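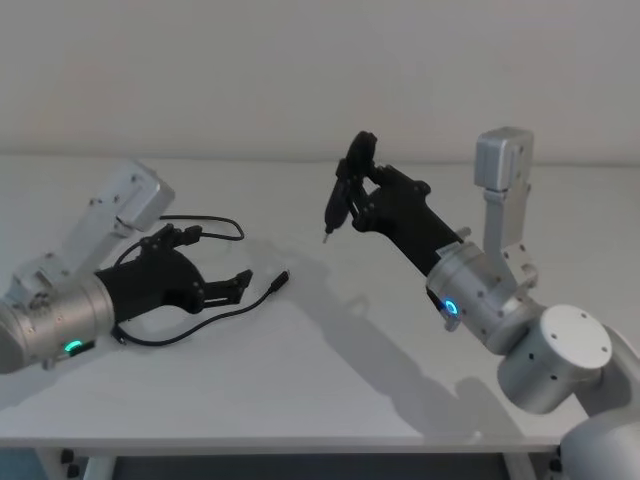 Marks on a white tabletop — what do you clean yours with?

Posted by Wattimena, April 2, 2019

Hi all, I've got a plain white table pushed up near an off-white wall and I use it for everything, mostly bits of wiring and small repairs. It's picked up a lot of grey scuffs, plus a faint yellow ring from a mug (my fault, I was in a hurry). Washing-up liquid shifts the worst of it but the scuffs just laugh at me. I don't want to take the shine off. The table cost me 40 quid second-hand so I'm not after anything fancy, but I'd like it looking decent before my sister comes to stay. Any ideas?

Teguh Khoo

Bicarb! Mix it with a drop of water till it's like toothpaste, dab it on the ring, leave it for a bit and wipe off with a soft damp cloth. Try a corner first, mind — I went at my old desk far too hard and left a dull patch the size of a saucer. For the grey scuffs I use an ordinary pencil rubber, the white sort, and it gets most of them. Go gently and brush the crumbs off as you go. I've had mine 6 years and it still comes up lovely.

Levby

just paint it

Clanach

Please don't paint it, it'll chip if you're working on it every day! I'd second the rubber. Those white sponge blocks work too but they're slightly gritty, so they can dull a glossy top. Once it's clean, get yourself a cutting mat or even a bit of old lino to put under whatever you're fixing. Mine came from the market in Plalivbridge and I only lift it up to hoover out the screws.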